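Grerdale Hall Users' Group
Minutes of the ordinary meeting, Tuesday 25 June 2019, supper room

Present: Saimi Valtonen (chair), Irja Lappalainen (minutes), and those who signed the sheet. The pen ran out partway down, so if your name is missing, blame the pen.

Apologies: the Dalel Street choir, who had a rehearsal, and the badminton people, who had a final.

1. Minutes of the last meeting

Accepted, with one correction. The kettle was described as "broken". Its owner wishes it recorded that the kettle is "slow".

2. Heating

Saimi reported that the new heater is in and works, provided you want the heat near the ceiling. The Flullska dance class would like it on before they arrive. The yoga class would like it off before they leave. Both want the same dial, and the dial is behind the piano.

There was a long discussion about moving the piano. It was last moved for the painters and has not been in tune since, although opinion differed on whether it was in tune before. Agreed to leave the piano and buy a longer screwdriver.

3. Hire charges

The evening rate has been $50 for as long as anyone present could remember. Irja proposed $90 on Friday and Saturday nights, with regular groups staying on the old rate. The quilters asked what counts as regular. It was suggested that turning up would be a good start.

Carried, with 2 against. The new rate applies from September.

4. Tables

The trestles are past it. One folded up during the Costa family's christening lunch and took a pavlova with it. Saimi has apologised to the family and has offered them a free afternoon, which they have accepted on condition they bring their own tables.

Three options were put up: repair the trestles, buy more of the same, or get one long fixed table for the supper room and be done with it.

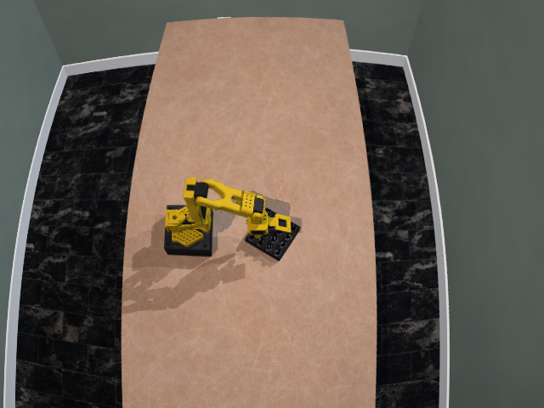

Item 4: long table, light tan top, curved sides.

Comments were mixed. The quilters liked the length and the pale colour. The card players said you can't deal fairly across a table with bulging sides, and were asked to show their working. Someone asked how it would go through the side door. It would not go through the side door.

Saimi said the group has $1,000 set aside for furniture and that she would like to see some of it again. Irja will get prices for a long table that comes in sections, and will measure both doors. Trestles to stay in use for paper plates and light cake only.

5. Storage cupboard

The cupboard is full. Every group says its own things take up hardly any room. Groups are to label their boxes before the next meeting, and anything without a label goes on the giveaway table – once we have a table we trust to hold it.

The unclaimed tuba was raised again. It remains unclaimed.

6. Car park

The pothole by the gate has been reported to council and has a reference number. It also has a witch's hat, which appeared overnight and seems to be all we are getting before spring. Please don't park on the witch's hat.

7. Other business

Dance class asked if the yoga class could stack its chairs. Yoga class said it doesn't use chairs. Chair ruled that whoever is last out stacks whatever is there.

Tea towels: please take one home and bring it back clean. Several people have managed the first half.

Meeting closed when the heater timer went off. Next meeting in September, same room, bring a cardigan.

Actions
Saimi: longer screwdriver; letter to hirers about the new rate.
Irja: prices for table, measure doors, new pen.
All groups: label boxes.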